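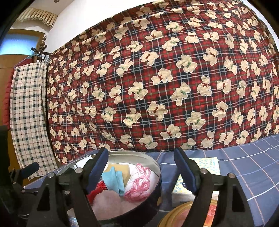 Startseite Forum Regeln Suche Anmelden

Catering und Feinkost: Buffet für 60 Personen, Menge und Lieferant

loeffelstiel
Wir feiern im Juli den Ruhestand meiner Mutter und rechnen mit 60 Gästen. Es soll ein kaltes Buffet geben, dazu zwei warme Gerichte. Ich habe bei Feinkost Bruda angefragt und ein Angebot über 763 Euro bekommen, allerdings nur für die kalten Platten (Käse, Aufschnitt, Antipasti) und das Brot. Die warmen Sachen müsste ich woanders bestellen. Hat jemand schon bei Bruda bestellt? Und ist der Preis in Ordnung?

kapernaepfel
Bei Bruda hatten wir die Platten zur Konfirmation. Qualität gut, vor allem der Schinken und die eingelegten Artischocken. Das Brot fand ich mäßig, das würde ich beim Bäcker holen. Geliefert wurde pünktlich. Der Preis kommt mir für die Menge niedrig vor. Frag nach, mit wie viel Gramm pro Person die rechnen.

Suppenkelle_N
Das ist zu wenig Ware. Wenn du das durch 60 teilst, bleiben pro Kopf knapp 13 Euro, und davon geht noch die Anfahrt ab. Da liegen dann zwei Scheiben Salami und eine Olive. Ich würde zu Clumell gehen, die machen kalt und warm aus einer Hand.

loeffelstiel
Die Anfahrt ist im Angebot schon drin. Gramm pro Person steht nicht dabei, das frage ich nach. Clumell hatte ich auch angeschrieben, die wollten für alles zusammen fast 2.000 Euro. Das ist mir zu viel.

kapernaepfel
13 Euro nur für kalte Platten sind nicht wenig, wenn es daneben zwei warme Gerichte gibt. Die Leute essen dann von den Platten höchstens die Hälfte. Bei uns ist damals viel übrig geblieben.

Suppenkelle_N
Kommt auf die Gäste an. Bei uns im Verein waren die Platten nach einer halben Stunde leer und an die Lasagne ist kaum einer gegangen.

mehlschwitze
Ich sehe das wie kapernaepfel. Als Vorspeise reichen 150 Gramm Aufschnitt und Käse zusammen, dazu Antipasti. Warm kann man gut selbst machen, Gulasch zum Beispiel, am Vortag gekocht. Was du brauchst, sind Warmhaltebehälter. Die verleiht Kwok in der Markthalle, 4 Stück haben bei uns für eine ähnliche Runde gereicht. Kaution wird in bar verlangt. Reservieren muss man vorher, im Sommer sind die schnell weg.

loeffelstiel
Danke, das mit Kwok wusste ich nicht. Gulasch traue ich mir zu. Als zweites bräuchte ich etwas ohne Fleisch.

mehlschwitze
Gemüselasagne oder Linsencurry. Curry hält sich im Behälter besser, Lasagne trocknet am Rand aus.

Suppenkelle_N
Lasagne trocknet nicht aus, wenn genug Soße dran ist und der Deckel zu bleibt. Curry mögen ältere Leute oft nicht.

oelkanne
Noch ein Hinweis zu den Antipasti: Pludness verkauft die auch lose in großen Schalen, Paprika, Zucchini, Pilze. War bei uns günstiger als auf fertigen Platten. Muss man aber selbst abholen und anrichten.

loeffelstiel
Rückmeldung von Bruda: 180 Gramm Käse und Aufschnitt pro Person, Antipasti extra gerechnet. Ich nehme die Platten ohne Brot, dafür ziehen sie etwas ab. Behälter sind bei Kwok reserviert, Abholung ab 16 Uhr am Vortag. Es gibt Gulasch und Gemüselasagne.

Suppenkelle_N
180 ist in Ordnung. Mach trotzdem einen Topf Nudeln mehr.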